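Tirkham Pantry: Donating Packaged Goods
Frequently asked questions

What can I bring?
Unopened groceries and household goods in their original packaging. Canned food, pasta, rice, cereal, cooking oil, baby food, soap, toothpaste, and first aid items such as bandages are all welcome. Boxed drink mixes, tea, and chewable tablets go quickly in winter.

Do you take medicine or supplements?
We take over-the-counter items that are sealed and in their outer box. We do not take prescription medicine in any form. Loose blister packs go in the disposal bin at a pharmacy.

How much time does an item need before its date?
Food needs at least 60 days. Anything in the health and toiletries group needs at least 92 days, as it usually sits on the shelf longer. Salt, sugar, and bar soap have no limit.

The box is dented. Is that all right?
Yes, if it is closed and nothing has leaked. A crushed corner or a torn price sticker does not matter. A box that has been opened and taped shut will be turned away, even if the contents look complete.

Can I take things out of the box to save space?
Please don't. The box carries the ingredients, the directions, and the allergy information. Multipacks may be split if every single item has its own printed label.

Where do I drop things off?
Use the side door on Minoneck Street. There are two carts inside. Food goes on the left cart and everything else goes on the right. If a cart is full, leave your bags on the bench next to it. Glass jars should be handed to a person at the desk.

How much can I bring at one time?
Up to 18 bags or small boxes without calling ahead. For more than that, write to Ezequiel Cuautle at the front desk and he will give you a time slot. February is usually the quietest month for large deliveries.

How are the shelves arranged?
By type first, then by date, with the earliest date in front. Boxes stand upright with the printed front facing out. Where a product comes in different strengths or flavors, each one gets its own row.

What part of the label do you check?
The product name, the strength, the flavor, the date, and the seal. On many boxes the name and strength run sideways, so the box has to be turned to read them. Fruit artwork on the front is not enough to sort by. Several health products have it, and they do not belong with the juice or the candy.

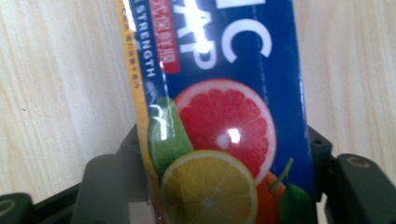 Blue box with sideways lettering and citrus artwork

What happens to items you can't use?
Food past our limit but still in date goes to the Veloso Road kitchen, which cooks the same week. Everything else is recycled or thrown out. We can't return items once they are on a cart.

Can I get a receipt?
Yes. Ask at the desk when you drop off. The receipt shows the date and the number of bags. It does not give a dollar value.

Page last updated Tue 9 November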